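Search jobs, studies, places

Chore operators and home testers wanted for the Munro study

Can a machine tidy up after a six-year-old yet? Can it put the stock back on a shop shelf at the end of a long day, in the right spot, with the labels facing out? We have been asking that for a while now at Kakarard, and our answer so far is "sometimes, slowly, and it depends a lot on the chore." We'd like a better answer than that, and we need people to help us get it.

Munro is our study of everyday chores done by machines. It started with a list of 100 jobs that people do at home or on a shop floor without thinking much about them: picking up toys, pairing socks, wiping a counter, facing a shelf, emptying a bag of groceries, sorting returns into bins, hanging a shirt so it stays on the hanger. For each one we want to know if a pair of robot arms can do it, how often they get it right, how long they take, and whether a regular person would call the result done. That last part matters a great deal to us. A folded towel can pass every measurement we have and still get refolded by the first person who walks by.

We are filling two kinds of places this round. One is paid staff work at our workshop. The other is a call for households and small stores willing to take part from where they are. You can apply for both, but we can only place you in one at a time.

Chore operators (14 places)

Operators run the arms through chores, by hand at first and then by watching them try on their own. You sit at a station, move a pair of lead handles, and the arms copy what you do. After enough good runs of a chore, our software side takes over and trains on them, and then the machine gets its turn. You score what it does, reset the table, and go again.

The starting chore for every new operator is blocks. It sounds like nothing, and most people are surprised by how much is in it! You learn how far to open the fingers, how to come in at an angle when a piece is lying crooked, how to pass something from one side to the other without a drop, and when to back off and try a different grip. Cleaning up small toys is also one of the chores parents ask us for most, so this is real work from the first hour.
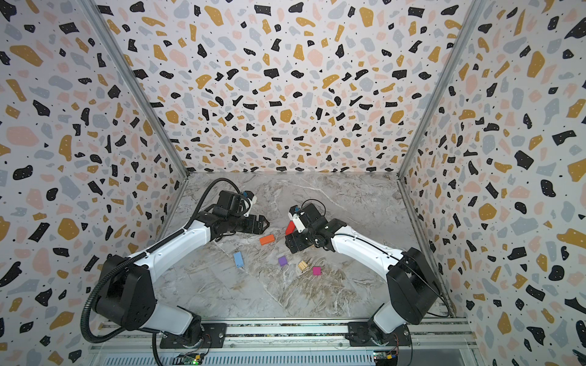 Once you're comfortable with blocks you'll move on to mixed items, then to soft things, which are a whole different animal. Cloth is where we have the most to learn. A block stays the shape it is. A dish towel has a new shape every time you let go of it, and a machine that did well with the last one may have no idea what to do with the next. We have operators who have come to love towels. We also have operators who ask very politely to be put back on groceries.

A typical shift runs like this. You come in, check the log from the shift before, and look over your station for loose cables or worn finger pads. You get a chore card that tells you the starting layout, what counts as finished, and what counts as a miss. Then you work in blocks of runs with a break between them, because tired hands make poor recordings. The last part of the shift is for notes, and we do mean notes in your own words. "Kept nudging the cup instead of grabbing it, think the lip is too slick" is worth more to us than a number alone.

You'd be a good fit if you:

- have steady hands and can stay patient with a job that repeats
- notice small differences and write them down in plain language
- are fine telling an engineer that the thing they fixed is still broken
- can sit for stretches of work, with standing or moving around in between
- have done chores for a living at some point, or have done a whole lot of them unpaid

That last one is meant seriously. Some of our best scoring has come from people who stocked shelves, cleaned hotel rooms, ran a laundry or raised a houseful of kids. You know what "done" looks like, and you know the shortcuts. You don't need a degree, and you don't need any background in robots. If you play an instrument, sew, or spend too much time with a game controller, mention it, we like hearing about it.

Training is paid at the full rate from the start. Both day and evening shifts are open; the day shift starts at 8 a.m. and the evening shift at 3 p.m. Part-time is welcome. The stations can be adjusted for height, and we have left-handed operators already, so please don't rule yourself out over that. If you need some other change to the setup, put it in your application and we'll talk it through with you before the tryout.

Home and store testers (10 households, a handful of small stores)

Our workshop is tidy. Homes and stores are not, and that is the gap we most want to measure. A chore that goes smoothly on our own tables may fall apart on a kitchen counter with a toaster on it, a cat nearby and the afternoon sun coming in low.

In the first stage, no machine comes to you. You pick five chores from our list, do them the way you normally do, and keep a short diary for a few weeks. How long did it take? What got in the way? What would you have been annoyed to find half finished? You also send us a box of ordinary items from those chores, the older and odder the better, and we use them at the workshop. Everything is returned or replaced. We've found that brand-new dish towels teach a machine very little about the ones people own.

In the second stage, which is up to you, our partner Ostero brings a two-armed bench unit to your home or store for one visit. It needs a sturdy table and a regular outlet. A staff member stays with it the whole time. The unit tries the chores from your diary, and then you judge the results on a simple card: fine as is, needs a touch-up, or I'd do it over. Please be picky. Polite scores don't help us at all.

For stores, we're looking for places with a good deal of small, repeat handling. Hardware, craft supplies, used books, pet food, toys and secondhand clothes would all be great. Chains are welcome to write, but we'd like most of the places in this round to be shops where the owner works the floor.

Households of any size can apply. Renters are fine, as long as you can have a visitor. We would especially like to hear from people for whom chores are hard because of pain, limited reach, low vision or fatigue. The list of chores worth solving looks very different when you ask the people who would use the help most, and our first list leaned too heavily on what the engineers thought was interesting. (There was a lot of stacking.)

Home testers receive $3,000 for completing both stages, or a share of it for the first stage only. Stores are paid on the same terms.

What we know so far

People ask this at every open evening, so we'll put it here. Picking up hard objects of a reasonable size from a clear table goes well, and we'd trust the arms with it most days. Sorting by color goes well. Placing things neatly is patchy. Anything in a bag is tough, since the bag moves. Wiping works until there's something on the counter that should be left alone. Folding is slow enough that you could do the whole basket and drink a coffee in the meantime. Glassware we've only just begun, with cheap glasses and a broom.

So no, your chores are not about to vanish, and we won't tell you they are. But there are things on our list that failed every time when we began and now mostly work, and being in the room the first time one goes right is a great feeling. People cheer over a sock. We'd love to have more people there for it.

About jobs, since it's a fair thing to wonder: shop workers have asked us if they're helping to replace themselves. We don't have a neat answer. The results from Munro will be published in full, including the chores where machines do badly, so that workers and owners can look at the same facts. Operators and testers get to read the draft and add comments, and those comments are printed with it.

How your recordings are handled

At the workshop we record the arms, the table and the movements of the lead handles. During home visits, the unit's cameras record the table area while a chore is running, and the staff member will show you how to stop them at any moment. You may ask us to delete a recording without giving a reason. Diaries are kept under a number, not your name. Recordings are stored by Ondex under contract with us, and they can't be used for anything outside the study.

How to apply

Send us a page or less. A formal résumé is fine but not needed. Tell us which kind of place you want, which hours suit you, and then answer one question: which chore would you hand over to a machine first, and what would it have to get right before you'd trust it?

Operators who make the first cut are invited to a paid two-hour tryout at a station. You'll do a warm-up, a few runs with blocks, and one chore chosen from a hat. We aren't looking for speed. We want to see how you deal with a miss, and whether you like the work, which you may not know until you've tried it.

Home testers and stores get a phone call first, then a short visit to look at the space if you're interested in the second stage.

Applications are open through the end of May, and we read them as they come in, so early ones get an early answer. Everyone hears back either way. Use the application form on the Kakarard site and choose "Munro, operators" or "Munro, testers" from the menu, or drop a paper application at the front desk between 9 a.m. and 4 p.m. If you'd like to see the stations before deciding, ask at the desk and somebody will walk you through.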